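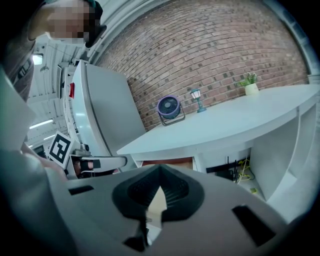
August, late evening

Today I finally sat down with the envelope of receipts. I was avoiding it since the spring, and the envelope became so thick that it did not close anymore. I made tea, I switched off the phone, and I put everything in order by month on the kitchen table.

The result is 2,206 dollars in the savings account at Skerkico. I checked it twice. It is less than I hoped in January, but it is more than I ever had at one time in this country, so I will not complain in my own diary.

The bad news is the Vonon card. I believed that I had paid it completely in June. In fact there was still 91 dollars on it, and the interest was growing quietly on top. I paid it at once, before I could find a reason to wait. Then I set the automatic payment for the 12th of each month, two days after my salary comes.

Quyên Đỗ called after dinner. She wants that I join the savings circle with her cousins, where each person puts in the same amount and one person takes the whole pot every month. My mother did this for years and she never lost any money. I told Quyên I will think about it. I like the idea, but I do not know her cousins well – and it is 24 months, a long time to promise something.

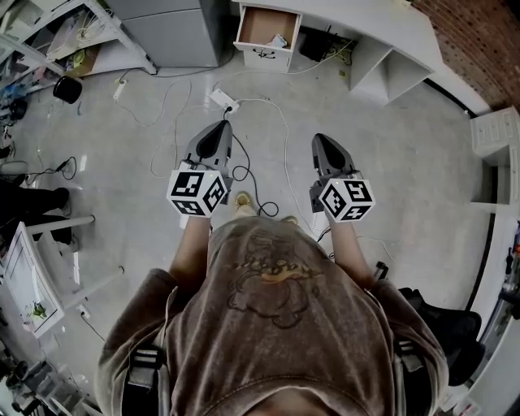 Page 38

Continued in the morning, with coffee.

I slept on the question of the circle and my answer is no for this year. I wrote to Quyên a polite message and she sent back a heart, so I think she is not angry.

Mỹ Tôn lent me her Clurodico notebook, the one with the printed columns for each week. I tried it for groceries only. I wrote down the rice, the eggs, the fish sauce, and the bus card, and then I remembered that the bus card is not groceries. I must make another column.

Still to do: ask Bạch if they give back the deposit on the old internet box, and cancel the magazine. The number for Bạch is on the last bill, under the blue folder.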